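Blog > Robots > Learning to Teach

My wrists are toast and I'm weirdly happy about it. I've been on the demo rota at Bangash since October, which means I sit at the console with my fingers in the controls and sew, and the robot keeps a record of every move so it can try copying me later. The target for this round is 1126 demos. I did 18 before lunch and thought I was flying, until Saqib Lashari threw out 3 of mine for "dithering" (his word, and okay, fair).

Dithering is my big problem! When I'm not sure where to go in, I hover, and the Millow model learns to hover too. Last month we had one that would float over the pad for 15 seconds like it was picking a donut. So now I plan the whole stitch with my hands still, then start the recording and go.

2 comments | 7 shares

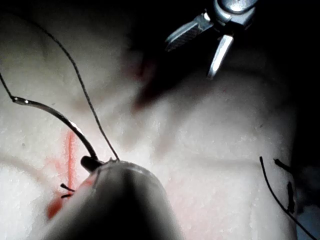

Suturing by remote control is mostly a fight with your own thread, at least for me. I can get the needle held fine, it's the long black strand that drives me up the wall, looping off wherever it likes, and if I don't keep an eye on it I end up catching it on the next pass. The other grasper hanging open at the top right is my spare hand, and I'm trying to get into the habit of using it earlier in each demo. I also keep my eyes on the red line now and let those little cut tails on either side of the pad be, because I used to waste ages tidying around old stitches (and yes, the robot would've picked that up as well).

Tomorrow I'm switching to left hand lead, which Saqib says will be ugly. I've bought a wrist brace and a very large bag of pretzels.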